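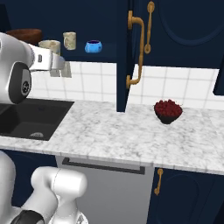

I spent an afternoon in January at the Flumlow open day, mostly at the simulation bench. Darcy Katene ran the demo. The task set is kitchen work: pick up a mug, move a bowl, open a cabinet by its handle. Everything runs in a rendered kitchen before any hardware gets involved.

The policy is trained on 50 demonstrations per task, recorded by teleoperation. Two operators did all of the recording, and Wilmer Palomino, one of the two, told me the shelf tasks took longest. A two-finger gripper needs a clear approach to a mug, and a shelf limits the wrist angles you can use.

I asked about contact modeling. Rigid objects are handled well enough. Piled fruit is expensive, so the berries in the bowl are fused into one mesh unless a task needs them separate. I would have made the same choice.

I watched seven rollouts. Object positions are randomized at each reset, as are the lights. The cabinet task was the weakest: the fingers tended to close short of the handle, and Darcy put that down to depth error at the wrist camera. They plan to retrain with more camera noise. Transfer results were not shown, and I'd like to see those next.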